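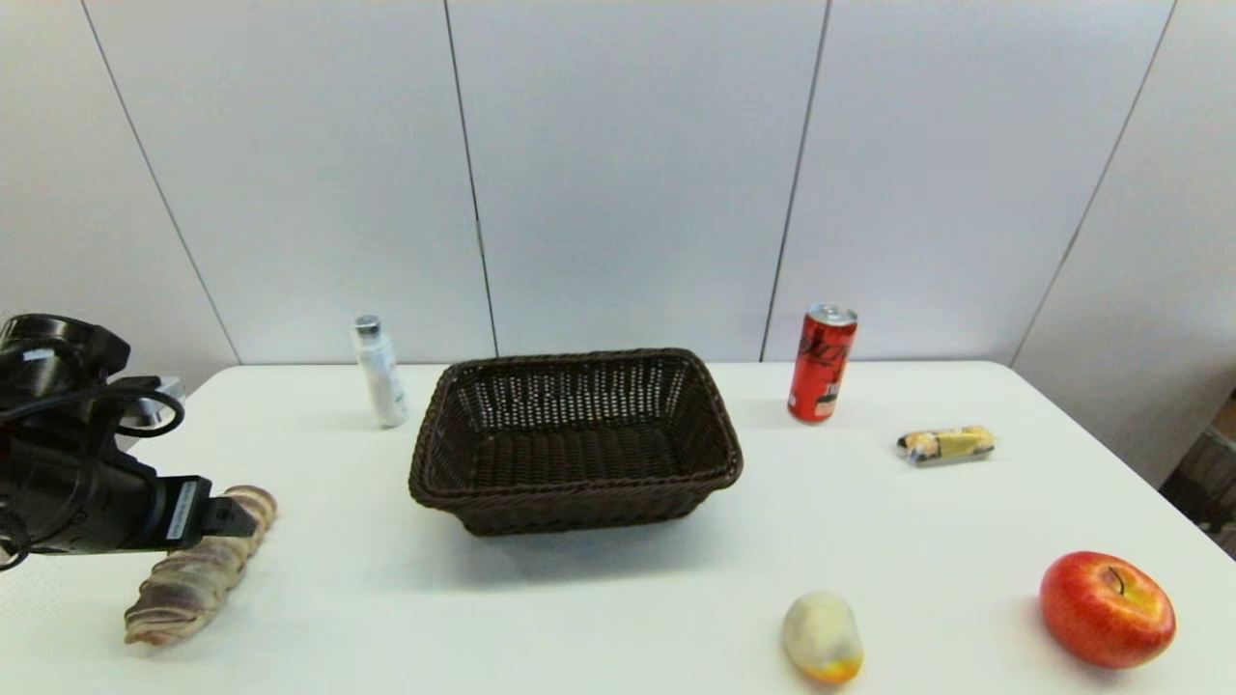
4 min read · 22 posts

1/ Okay, grasp planner thread, as promised. I've been rewriting the part of our stack that decides what to pick next and how, and I have opinions and one very dumb bug to confess.

2/ The task: a table of groceries and one wicker basket. Everything goes in the basket. Left arm only for now. The old planner (we call it Ranen, please don't ask, it came with the repo) picked whatever object was closest to the gripper. Every time. No exceptions.

3/ So with a layout like that one, it goes for the bread first. Long twisty loaf, lying on a diagonal, right under the fingers. Closest thing by miles. Off we go!

4/ And bread is the WORST first pick. It's long, so wherever it lands in the basket it takes up the most floor. Then the apple goes on top of it, then the mango, and now you've made a sandwich.

5/ The new planner is called Vekero and it scores three things: can I reach it, can I close on it without bumping a neighbor, and what does the basket look like afterward. That last one is where all my evenings went.

6/ The "afterward" score is really simple, to be fair. Heavy and hard things early, squishy things late. Each object class has a squish number that I typed in by hand while eating lunch. Kaede Imai has seen the file and would like it to be learned from data. Kaede is right. It's still typed in by hand.

7/ Perception next, and this is where it gets fun (for a certain kind of person, me).

8/ Wicker is a mean thing to show a depth camera. There are little gaps in the weave, so some pixels land on the basket and some go straight through to whatever is behind it. The point cloud comes back looking moth-eaten.

9/ Our old code fit a box to those points and the back wall of the basket would wander between updates. The planner would see it move, decide its drop pose was stale, and replan. And replan. And replan.

10/ Which brings me to the dumb bug. Replanning had a time budget of 500 ms. The basket check ran every 400. You see it. I did not see it for two days.

11/ So nearly every plan got thrown out before it could finish. From outside it looked like the arm was thinking really hard about bread.

12/ I went looking in the inverse kinematics. I went looking in the collision checker. I rewrote a perfectly good collision checker, folks.

13/ Rocío Miranda found it by reading the log timestamps out loud over a call until we both went quiet.

14/ Fix number one: latch the basket pose at the start of each pick, and only drop it if the new estimate disagrees for several updates in a row. Fix number two: fit the rim first and let the walls follow. The rim is solid, the walls are lace. Way steadier.

15/ Other perception gripes, quickly. Shiny can top: depth hole. Silver cap on the little white bottle: smaller depth hole. Snack bar in clear wrap: segments nicely if the light is kind, otherwise the crimped end gets its own mask and we have two snack bars.

16/ For that one I merge masks when they touch and their heights match. It's a hack. It also once merged a mango into an apple, so now there's a color check — a hack on the hack. Simanjuntak (our labeling tool) at least makes these easy to spot, you can scrub through and the masks flicker.

17/ I ran 1000 randomized layouts in sim with the new ordering before letting it near the real arm. 184 of them ended with the planner saying "no valid grasp" and giving up. I was sad for an afternoon.

18/ Then I sorted the failures and most were tall skinny stuff near the back edge. The can, the bottle. I only generated top-down grasps! From straight above, the wrist on this arm is a big lump with cables looped around it, and the collision model I'd made for it was even bigger. A generous sausage.

19/ I added side grasps for anything taller than it is wide and trimmed the sausage a little. Kept some padding for the cables, because they move and my model of them does not. Rerunning the same seeds this week.

20/ Still open: the far right of the table. A left arm reaching across past the basket for an apple is technically allowed and looks awful. The cost for "don't swing over the basket" fights with the cost for "don't take forever," and I keep nudging weights like it's an old radio.

21/ Someone asked about the viewer in my last thread. It's Londness, it's internal, it draws every rejected grasp in gray and the chosen one in green. If you build one thing for your planner, build that. I learned more from the gray ones than from any metric.

22/ Next up is making the squish file less embarrassing. If you've done ordering for packing with soft items and have something better than typed-in numbers, my replies are open and Kaede will be reading them over my shoulder.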